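I bought the Lindqvist reader on the philosophy of knowledge because my evening course in Rornberg asked for it. It has 106 short texts, from the Greeks to the present, and Martti Väisänen wrote the introductions. I have read it for 4 months, mostly on Sunday, and I want to tell what it is like to use.

The introductions are the best part. Väisänen explains each problem in simple words and then steps aside. Only in the section on doubt does he speak too long — I wanted to meet the skeptics myself.

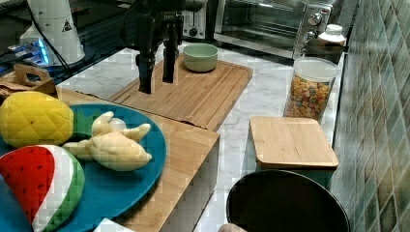
The section on perception is harder, and I had to read it three times. One text asks if we see things or only our ideas of things. Väisänen adds good questions of his own, but he gives few cases from daily life, so I made mine. Take a small green bowl standing on a cutting board: its rim looks a little lighter than the rest. Is the lighter color in the bowl, or in my seeing of it? With such a case the old arguments became much easier for me.

The index is weak. I looked for "belief" and found only one page, although the word is everywhere. The paper is thin, too, and my pencil shows on the other side.

I would still recommend it to a patient beginner. If you want full texts, the Zemow edition is better, but it is heavy and costs more.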